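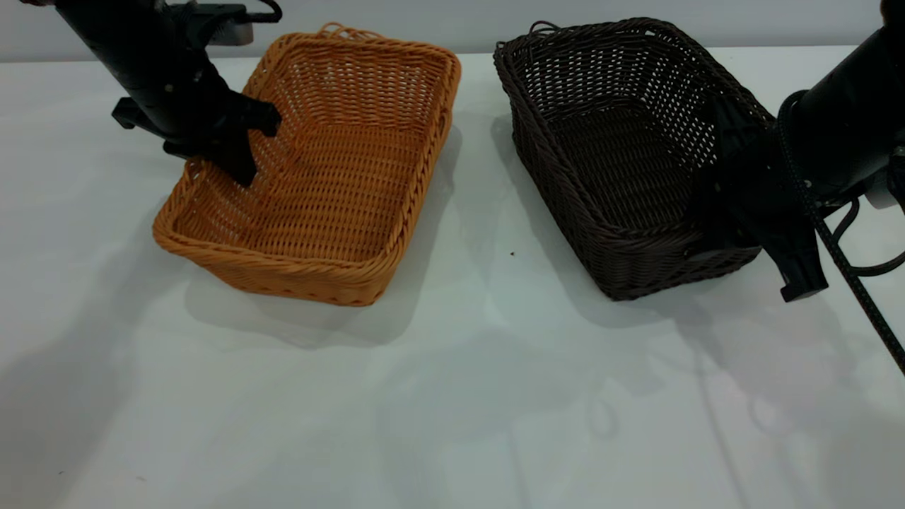 The Lummont Bus

I was already running when the bus pulled out, which tells you most of what you need to know about me at nineteen. The driver saw me in the mirror (I know he did, we made eye contact) and kept going down the hill toward Pugh with my suitcase in the hold and my sandwich on the seat.

So I walked. It was May, there was still snow in the ditches, and I had on the dumbest shoes I've ever owned. After a while a woman in a bread van stopped and asked where I was headed. I said Lummont. She said nobody goes to Lummont, get in.

She drove like the road owed her money! The back was stacked with trays of rolls and every time we took a corner the whole load slid over with a sigh. She let me eat two. I told her all about the job I was going to have, and the room over the pharmacy, number 212, and how I was going to write to my mother every week. She chewed and nodded.

"And if you don't like it?" she said.

I hadn't thought of that. I looked out at the fields for a good long time and then I ate another roll.

We caught the bus at the level crossing, stuck behind a freight train. She leaned on the horn until the driver opened his door, and then she climbed down and had a talk with him I couldn't hear. He got my suitcase out himself. He wouldn't look at me.

"You want the bus or the van?" she asked.

My sandwich was still up there on the seat, I could see the wrapper through the window. I put the suitcase in with the rolls and got back in beside her, and the gate went up.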